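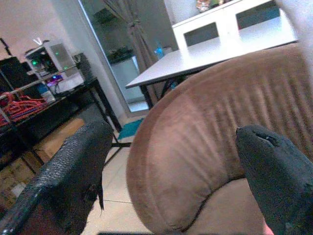
Apr 17, 2023

Gripper log, continued. Most of today went on finger pads, which I did not plan, but both of them are worn at the tips and I've been putting it off. The left one has a ragged flap hanging off it and the right one has split near the top. They still close fine. The trouble is the flap, which I'm fairly sure is what the vision code keeps treating as an object. Twice this week it planned a very careful grasp of its own finger.

So, new pads. The old ones came in the Wollby kit and I only have one spare pair left, and I want to keep those for the June demo at the shared shop. That leaves casting our own. I dug out the two-part rubber we used for the feet on the Trorbridge cart and mixed a small batch, stirred slowly, still got bubbles. I should have tapped the cup on the bench for longer. The mold is the one printed last month with the pebbled texture inside, plus a smooth one for comparison. My hunch is that pebbled wins on cloth and smooth wins on anything glossy, but that's a hunch and nothing more until they're on the arm.

While they cured I did the wrist. The cable to the wrist camera was rubbing on the last joint whenever the arm rolled past halfway, and I could hear it (a sort of dry tick, very annoying once you notice). Moved the clip to the outside of the bracket and gave it a longer loop. No tick in 30 slow rolls. I also backed off the clip screw a quarter turn because the plastic was starting to whiten around it – somebody please remind me to print that part thicker.

Then the armrest. I've been using the big brown upholstered armrest as a test surface and I like it a lot more than the foam block. It's soft, it's ribbed, it bulges out at the bottom, and the light makes lighter and darker patches across the ribs that confuse the edge finder beautifully. If the approach works there it'll work on most furniture. The job is simple enough: fingers wide open, come in along the front, stop before touching, close gently, back off.

Where it stands:

Open and approach: good. It centers itself between the ribs more often than I expected.

Stop distance: too short. It is still nudging the fabric before it thinks it has arrived. I had the offset set for the foam block, so that's on me.

Close: okay with the motor limit at 180, too grabby above that. At lower values it sort of gives up and hovers. I left it at 180 and wrote that into the config so we don't go round again.

Back off: fine, except it drags the left pad along the seam on the way out. Might go away once the flap is gone.

I changed the stop offset and ran a few more, and the nudge got smaller but didn't vanish. I suspect the depth estimate goes soft on that fabric. Grondden posted a fix for something similar in their driver notes, to do with averaging over more readings, so I'll try that before I go messing with my own code. Their version slows the loop down a bit, and I can live with that.

Logging: the run counter rolled over to 1,007 and the viewer stopped sorting properly, because I only padded the names to three digits. Fixed now, padded to six, old files renamed. If you have a local copy, please pull it again before adding anything. The disk is fine for now, the cleanup script kicks in at 3,000 runs.

One more thing, the Meléndez power supply is humming again under load. It's within spec on the meter and it isn't warm, but I don't love it. I've put it on its own outlet strip and will listen again tomorrow.

To do next:

Demold the pads, trim them, fit the pebbled pair first
Redo the pad zero afterward, the new ones will be thicker
Try the averaging fix with the offset left alone
Print the clip bracket with thicker walls
Order more rubber, the tin is nearly done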